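Ziltthorpe: Progress Report to the Kerkwood Film Fund
21 Jun 2024
Prepared by Sheila Hollis, producer

Ziltthorpe is a feature-length drama written and directed by Khanyisile Xaba. It follows two sisters who come back to a mill town to sell their late father's movie theater. This report covers the period since the second grant payment.

Shooting

Principal photography is finished. The schedule allowed 30 days and we used all of them. We lost two days to rain on the river locations and made them up by moving the kitchen and stairwell scenes forward. The funeral scene was shortened on the day, with the director's agreement, and no longer needs the extra crowd shots listed in the budget.

Editing

The first assembly ran long, and the director has since taken out 18 minutes. Most of that came from the middle section, where the younger sister visits the lawyer. The subplot about the projectionist has been kept but now starts later. We expect to lock picture after one more pass.

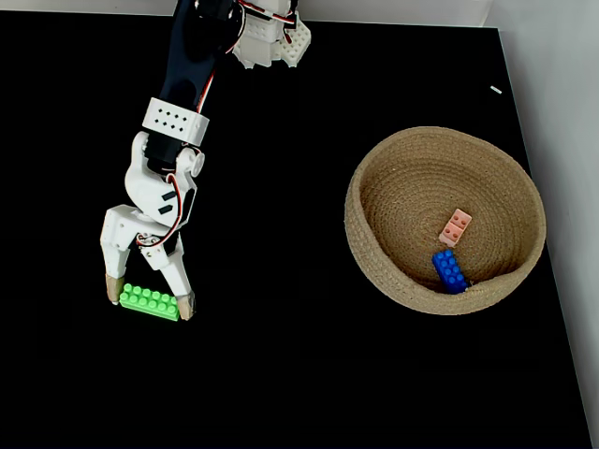
Will the shorter cut affect the delivery date?

The delivery date stays as agreed. The sound house, Taheri, has moved our mixing slot back by a week, and the time came out of the gap we had left before color grading.

Music

Otetti has delivered seven cues. Five are approved. The opening theme and the cue under the auction scene are being rewritten, as both were timed to the earlier cut. The song heard on the car radio is still not cleared. If the publisher's fee is above our allowance, we will use a piece by Otetti in its place.

Budget

Spending is within the approved total. Location fees came in over, mainly from the second visit to the river. Costume came in under, and we ask your permission to move that balance to post-production sound. A revised cost report is attached.

Next steps

A test screening of the locked cut will be held for the fund's readers. Please let Sheila Hollis know who should be invited and whether they need a captioned copy.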